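Speaker notes – "Tidying a tangle: what two hands teach us"
Broltholm workshop, 5/12/21, slot of 30 minutes with questions

Slide 1. Title
Say good morning, thank the organisers. Say that the talk is about one task only, and that I will go slowly. The task is putting tangled jewellery into a box. We call the method Skarorero.

Slide 2. Why a tangle
Most of our earlier work was with single, hard objects. A cup has one shape. A heap of beads has a new shape each time you touch it, and a planner which was trained on cups has no idea what to do with it. Give the example of the necklace that comes up together with half of the heap. (Pause. People usually nod at this point.)

Slide 3. The question
Can a policy learn from people holding the grippers in their own hands, in normal rooms, without any robot arm during the recording? And does it learn when to use the second gripper, or only that there is one?

Slide 4. Recording
Let both pictures stay on the screen for a moment before speaking. 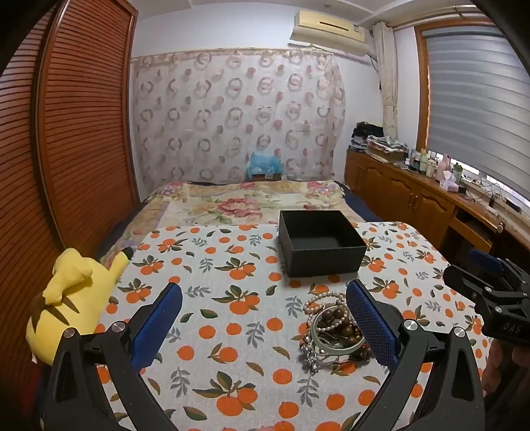

Both pictures: pile, open box, grippers. 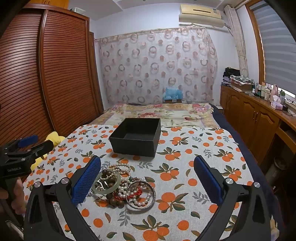
Our method divides each recording into phases, and the division is made from the finger opening and the motion of the two tools, with no labels written by hand. Approach, first contact, lift, release. We expected the lift to be the difficult one. It was the approach. The policy must choose a place to close the fingers, and the choice decides almost everything after it. Look at the second picture, where a strand of pearls passes through the silver-toned bangle. If you take the bangle first, the strand may come with it, and so may whatever the strand is caught on. In a case like this one we would like the policy to prefer the piece that lies most free. Mention that the cloth is printed with fruit and leaves, and that a pattern of this kind makes the segmentation harder than a plain table would.

Slide 5. Data
700 recordings in total, from three homes. Say clearly that this is small. We kept the failed attempts in the set, and if someone asks, the answer is that removing them made the policy too brave – it pulled when it should let go.

Slide 6. Comparison
Baseline is Vukeck, which treats each gripper alone. Ours, on the Boros test bench, shares one memory between the two sides. Explain the plot from left to right. The distance between the curves is small for loose pieces and grows with the number of crossings in the heap. Do not say "solved". In the questions in June I said it and I had to correct myself.

Slide 7. What fails
Thin cords. The fingers close and the cord slides out at the side. Very shiny pieces also give trouble, the depth estimate jumps. And sometimes both grippers wait for each other, for several seconds, like two polite persons at a door. Show the short clip here if the sound and the projector work, otherwise go on.

Slide 8. Next steps
A softer pad is the first thing we want to try. After this, heaps with chains, which we have avoided until now. We also want to record the same heap three times with different people, to see how much of the order is personal taste.

Slide 9. Contact and questions
Leave this slide open. If there is time, go back to slide 4, as questions are mostly about the recording. Repeat each question into the microphone before answering it.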